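Is the Irkton gripper kit worth it for a small bench arm?
Home Automation and Robotics > Kits and parts
Posted by Nerea Calvo, Wed 21 September

I have a desktop arm that came with a very basic two-jaw claw. It closes on small blocks well enough but lets go of anything round. I am looking at the Irkton soft finger kit, which is £188 from Koltutine with the wrist camera bracket included. The fingers are also sold on their own, without the bracket, but only to people who already have the Irkton base plate, and I don't.

What I want it for is moving plastic tubs and tubes from one side of a bench to the other, on a timer, while I do something else. Nothing heavy. The listing says the fingers suit "mixed household shapes" and leaves it there. Has anyone used one for more than a week or two? I would also like to know if the bracket is any use or if I should fit my own.

2 replies

Mojtaba Ghorbani

I bought the kit in April and it has been on my arm ever since, so I can answer most of this.

Fitting took me an evening. The base plate holes are slotted, so it will go on most small wrists, but the screws supplied were too short for mine and I had to buy longer ones. The instructions are a single folded sheet. Download the full set from the Koltutine page before you start, as the sheet leaves out the step where you set the fully open position. If you skip that, the servo strains against its stop and gets hot.

The fingers are ribbed blue plastic, open along the upper face. With the bracket in its standard position you get both tips in view and plenty of bench beyond them, which makes lining up a pick fairly easy.

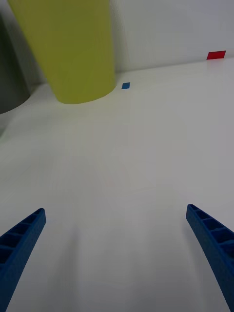 Golnar Ghaffari asked under an earlier thread whether the fingers lose their shape after a lot of use. Mine have a slight set in them now, only noticeable when they are fully closed. It hasn't affected the grip. Spare pairs are £30, and I would order one with the kit because postage on its own is silly.

On round things: yes, much better than a claw. Tubs and tubes are fine as long as you come in level and don't close too fast. Very smooth lids still slip. I put a strip of rubber tape on each tip for those.

The bracket is all right. It is light and doesn't get in the way, but there is no tilt adjustment, so if you want to look straight down you will need to make something. I kept it.

For your job I'd say buy it. If you only ever move one size of tub, a pair of shaped jaws would cost you a lot less.

Adi Wuisan

Had the older version, sent it back. Cable was too short. Maybe they've changed it. Pirnholm do a similar one but it was out of stock when I looked.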